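Metal Bins for Heavy Small Stock: Loading, Lining and Storing

Open metal bins suit dense items that split plastic tubs and cardboard: offcuts, wooden blocks, short bar stock, tile samples, boxed fasteners. The notes below apply to a small workshop or a garage bench. They assume straight-sided bins without lids, used on a bench top and stored on a shelf.

Choosing the bin

Measure the longest item first. The inside length of the bin should exceed it by at least 2 inches so that the item can lie flat and still be gripped at the ends. Items stored on a diagonal waste the corners and tend to wedge when others are dropped on top.

Keep depth low. A bin deeper than the reach of the hand to the second knuckle will collect a bottom layer that never gets used. For blocks and offcuts, a shallow bin filled to two-thirds is easier to work from than a deep one filled to half.

Check the top edge with a gloved finger. A folded or rolled edge is acceptable as bought. A raw sheared edge should be filed or covered with slit rubber tubing before use. I use Flostgate edge strip, the narrow size, pressed on dry. Glue is unnecessary unless the bin is carried daily.

Preparing the bench

Two bins placed one behind the other take less bench width than two side by side and leave room for a vise or a cutting mat. The front bin holds what is being sorted or used. The rear bin takes rejects or overflow. Do not swap their functions halfway through a job.

On a wooden top, wipe both the bench and the underside of the bin before setting it down. Grit trapped under a loaded metal bin will score the surface the first time the bin is slid. Felt pads work on a light bin but compress and shift under heavy contents. Thin cork sheet cut to the footprint of the bin holds better and costs very little.

A bench that slopes toward the user is a common cause of contents piling against the front wall. Check with a level, and shim the legs. Shimming the bin itself makes it rock.

Placing blocks

Rectangular blocks can go in loose or in rows. Loose placement is acceptable for a few pieces. Once the floor of the bin is covered, rows become worth the effort, with all long sides parallel to the long wall.

Clearance matters more than neatness. A block lying tight against a wall is hard to pick up by its sides, whether by hand, with tongs or with any other gripping tool. Leave a finger width along each wall. Where two blocks meet end to end, pull them apart slightly, or lift the outer end first and let the inner one stay put. 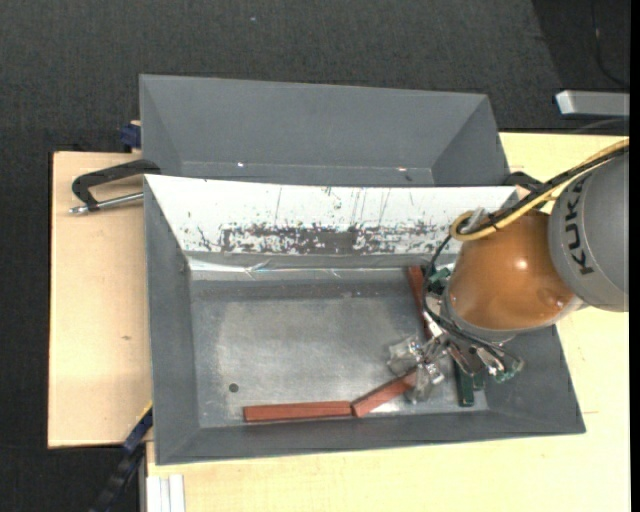
Lining the floor

Bare metal is fine for brick, stone and rough timber. Finished pieces need a liner. Three materials are in common use in this shop:

Rubber matting, ribbed. Grips well and deadens noise. Marks pale finishes if left for months.

Felt. Kind to varnish and paint. Holds sawdust and must be vacuumed. Not suitable where oil is present.

Closed-cell foam. The best choice for chipped or fragile edges. Cut it a little undersize; a tight sheet buckles in the middle - and blocks will not sit flat on a buckle.

Anika Van Dusen, who shares the bench on Mondays, prefers plain kraft paper replaced at every refill. For finished pieces that stay in the bin less than a week, it is sufficient.

Labels

Put the label on the short end that faces out on the shelf. Write the material, the nominal size and the month of filling, for example "Oak offcuts, short, May." Paint marker on bare metal survives handling better than paper tape, and it comes off with denatured alcohol when the contents change. Amia magnetic label holders are a good alternative on steel bins. They do not hold on aluminum, so test with an ordinary magnet before ordering.

Lifting and shelving

Weigh one filled bin on a bathroom scale and write the result on the shelf edge. Our main shelf is rated for 300 pounds evenly spread, and 10 filled bins is the limit set for it. Heaviest bins go on the lowest level, with the long side running front to back.

Do not stack open bins directly on their contents. If stacking cannot be avoided, place a board across the lower rim, cut to overhang slightly, with a batten screwed underneath along two sides to stop it sliding.

Empty each bin twice a year, brush out the corners and look for rust at the seams. Light rust comes off with a nylon abrasive pad. Wipe with paste wax afterward and let it haze before putting the liner back.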